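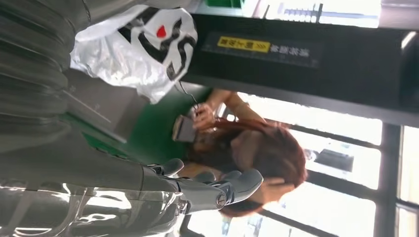
Issue 17, page 2

Rundance Allotments: Questions We Keep Getting

How long is the waiting list?
Long. If you put your name down in December, you will be offered a plot some time after you have stopped wanting one. Nele Schwerdtfeger keeps the list and will tell you your place on it, but she won't tell you who is above you, so please stop asking.

What does a plot cost?
A full plot is £100 a year and a half plot is £55. Water is included. So are slugs.

Can I share with a friend?
Yes, if both names go on the agreement. Choose a friend who digs. We have had several partnerships in which one person dug and the other brought a folding chair.

May I put up a shed?
One per plot, no taller than the hedge on the Dekbridge side. Old doors and windows are fine. A conservatory is a shed with ideas and will be treated as such.

What about bonfires?
After 6 pm, dry stuff only, and never when the wind is blowing towards Echevarría's, where they eat outside in the summer and have our number.

Is there a lock on the gate?
There is, and the code changes every spring. Tarcísio Cordeiro sends it round by text. If you haven't had it, you have either changed your phone or not paid.

Can I keep hens?
Up to six, no cockerels. Thaís Amaral was sold a hen that was nothing of the kind, and the whole of Wisell Road knew by five the next morning. He lives on a farm now. A real one, we checked.

Whose courgettes are those by the gate?
Yours, if you want them. Anything left on the bench is free to take. Marrows count as courgettes for this purpose. Please don't leave more of them on top of the ones already there.

The hose doesn't reach my plot. What can I do?
Get a water butt, or a plot nearer the tap (see waiting list). Joining three hoses together has been tried. It waters the path.

Somebody has been at my raspberries.
Pigeons. It is nearly always pigeons. Net them in May -- the raspberries, that is.

When do I have to give up my plot?
If it goes a full season without being worked, Anderson Sales will write to you. He writes twice, politely both times, and after the second letter you have 30 days. "I'm rewilding it" has been heard before.

Who do I ask about anything else?
Rosimeire Teixeira, plot 17, most mornings until noon. Bring your own mug.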